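Chapter 2
Testing Before Touching: Good Practice for Gripper Trials

What you need before starting: Chapter 1, the site rules sheet, a notebook. Skim the word list at the back too.

Most shops want to get to the real arm fast. Understandable. But a written trial standard saves parts, fingers and money, and the one used in this book – the Niven procedure, drafted by Catriona Carnegie when she ran the test cell at Zarnham – puts simulation first. Every new grasp gets run on screen before power goes to any hardware. No exceptions for "easy" parts. Easy parts are were people get hurt.

The rule in short. Up to 2,000 simulated runs per grasp, start positions varied, lighting varied, neighboring objects left in place. Log every run, the bad ones too. A log with the failures taken out is worthless and an auditor will say so.

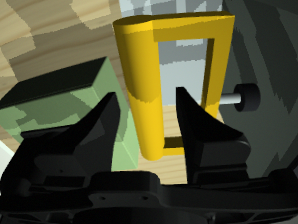 Clearance comes next. Before the fingers close, there has to be a gap on both sides of the part, and the gap gets written down. Same for whatever stands near it. Fraser MacKinnon's team at Durkow skipped this step one December and had 573 runs to throw out. Nobody had noted the start gaps so there was no way to compare.

Two people sign the sheet. One who wrote the test, one who didnt. Keep it with the Premico log, same folder, same run number.

Terms for this chapter: clearance, grasp pose, start state, stop condition. Stop condition matters most – write yours before the first run, never after.

Section 2.1 begins with the start state. Have the blank form on page 52 open as you read.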